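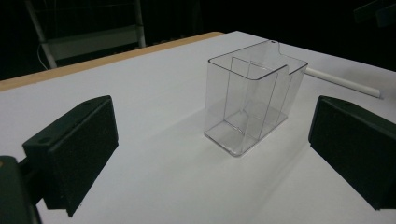

Illa 2 Hand-Held Gripper, with Wrist Camera

The Illa 2 is a hand-held gripper from Zodosix for people who want to compare fingers and cameras before they choose an arm. You hold it, you close the fingers on the object, and the camera looks between them all the time.

Clear plastic on a white table is a difficult case, and many customers ask us for it. The walls of the container show only as thin grey lines, and the divider inside is also transparent. We recommend to try this kind of object first, with your own light, and then go to easier ones.

Fingers
Dark green, wedge shape, with a flat matte pad. The fingers can be changed without opening the housing.

Compared with the Tralldale
The Tralldale has narrow fingers and is better for small parts. The Illa 2 is better for boxes and cups with thin walls, for the wide pad spreads the force.

Specifications
Opening: 100 mm
Weight: 622 g
Cable: 2000 mm
Works with: Lindsay controller, version 2 or newer

Delivery
Orders received before Thursday noon leave our store in the same week. Spare pads are sold in pairs.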